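5. Pairing and charging the Stesance power bank

Read this section before first use. Charge the Maruretti wall adaptor and power bank together only with the cable supplied. 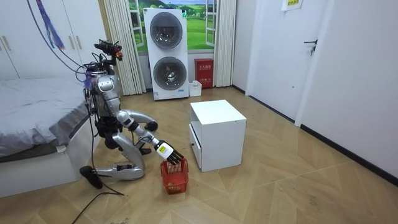 Page last changed: Saturday, June 22, 2024

5.1 First charge
1. Plug the wall adaptor into a socket.
2. Connect the cable to the port marked IN.
3. Leave the unit until all the lights stay on. A full charge from flat takes 12 hours.
4. Unplug the cable at the adaptor end.

Note: The lights may flash for up to 2 minutes when a flat unit is first connected. Do not press the button during this time.

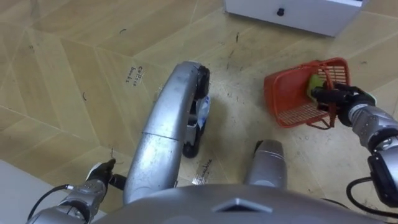

The cable must not be bent sharply within 109 mm of either plug. Route it along a wall or behind furniture where possible. A thin black cable that hangs in a loop, like the one at the side of the arm in the picture, has enough slack; one pulled straight between two points does not. Check both plugs for fluff before each use.

5.2 Charging a phone
1. Connect the phone to the port marked OUT.
2. Press the button once.
3. Check that the phone shows the charging sign. If it does not, see error 405 in the Sallus app.

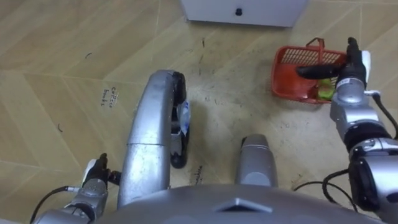
Fig. 5-2. Basket and cabinet at floor level.

Caution: Do not cover the unit while it is charging. Stop using it if the case swells or smells.

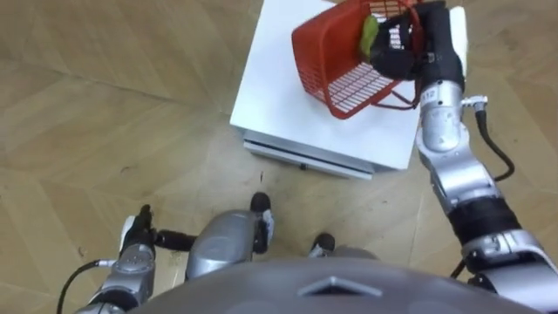

Place the power bank on a hard, level surface with the lights facing up. Cloth and bedding hold heat and must not be used. The top of a small cabinet such as the white one shown is suitable, on the bare part beside the basket – not in the basket itself. Keep the button clear of other objects.

5.3 Storage
Units made before September carry the Sethi label and have no storage mode. Charge these to two lights before putting them away. On all other units, hold the button until the lights go out.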